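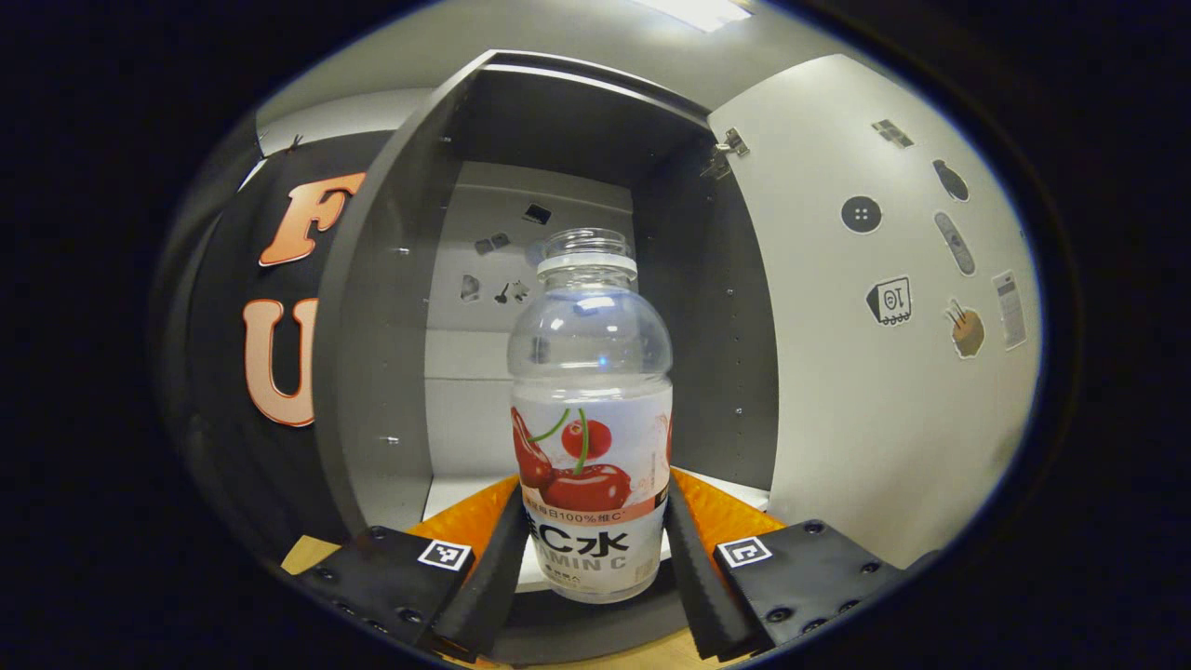

Month two of paying attention to how demos get collected for our pick and place model, and I have complaints. Thread.

The pitch from Stomis was simple. Handheld grippers, no robot needed, anyone can record 60 good demos an hour. I have watched a lot of people do this now. You can get 60 an hour. I would drop the word "good."

Go through the June batch and see what you find. Bottle in the cabinet, bottle out of the cabinet. Same bottle, same cabinet, same light, door open at nearly the same angle. We logged 287 episodes like that and somebody put "287 diverse household tasks" on a slide.

It's one task. A person with a steady wrist doing one task.

People keep telling me the variety comes from the hand. Okay, I checked. I plotted the approach paths from 2 collectors at the Furnival site and they sit almost on top of each other. After the first few dozen tries everyone settles on the path that hurts their forearm least. So we are going to train a policy on forearm comfort.

Clear plastic is the part I'd really like more of, and it's the part that gets filtered out first. The tracking is fine, the markers on the fingers are fine, but a reviewer sees a see-through bottle and a slightly odd grip and hits reject. Then we wonder why the model grabs at the label every time. The label is the only thing it was ever allowed to learn.

I asked Willerley's labeling team what the reject rule is. The written rule is six lines long. The rule they use is "does it look smooth." Those are very different rules and only one of them is in the dataset card.

Also, where are the misses? A human fumbles, resets, tries again from lower down. That second try is worth more to me than ten clean ones. Our recorder throws out anything over 6 seconds. I have asked twice for that limit to be a setting. It's still hard coded.

The Hateo folks say scale washes all this out. Maybe. They said that at the last size too, and the curve they showed me had no held-out cabinets in it. Every test was in a cabinet the model had already seen. I'd want a different shelf height at minimum before I believe a number.

What I'm asking for next round: fewer episodes, more shelves, keep the fumbles, and write down why each reject was rejected. I've been told this will slow us down. Yes, it will.

Replies are open if you have a plot that proves me wrong. Please label the axes.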